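What an Open Day Ought to Show

Public discussion of robots in the home tends to rest on finished films. A machine folds a shirt, the music rises, and the viewer is left to suppose that the skill arrived complete. The open day held by Filex in March took a different course, and other firms in the field would do well to follow it.

Visitors were admitted in groups to the hall where the firm gathers its training material. There was no stage. Titilayo Onuoha, who led our group, spoke for a few minutes at the door and then let us watch people at work with hand-held grippers, handling cloth over a bed-sized surface. She asked only that we keep our voices down. The session lasted 43 minutes, and most of it was quiet. 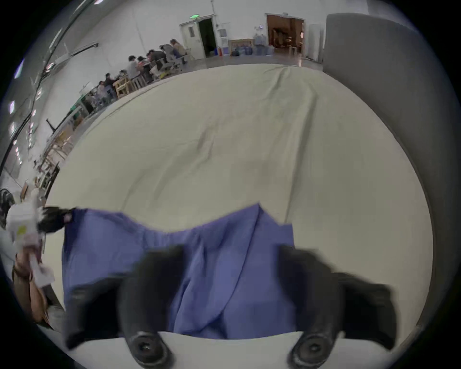
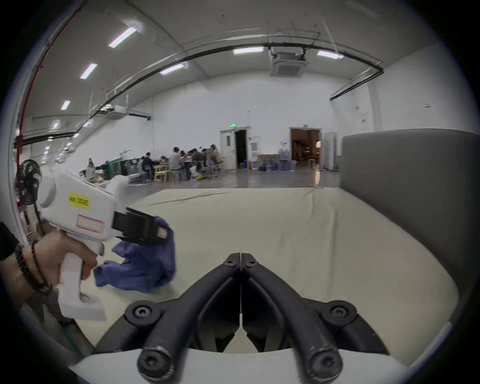 The value of such a visit lies in its plainness. Cloth is a difficult material. It sags, it hides its own corners, and it seldom lies the same way twice. A person who has changed a bed every week for 32 years may never have had cause to consider this. After half an hour beside someone doing the same task through two stiff fingers, one considers little else.

The visit also made clear how much of automation is still manual work. Amanuel Alemneh, of the Darkthorpe adult education program, remarked to our group that his students ask about the machines and almost never about the people who teach them. His observation deserves attention. If household robots come into general use, they will carry the habits of those who held the grippers – how they grasp a hem, when they let go and begin again. The public has a fair interest in knowing who these people are, how they are paid and how long they work at a stretch.

On that last point the open day was less satisfactory. Questions about hours were referred to a printed sheet, and the sheet did not address them. The firm should correct this before it next admits visitors. Attendance was limited to 300, and I understand that the places were filled early. A second day, with time set aside for the operators themselves to speak, would be well received.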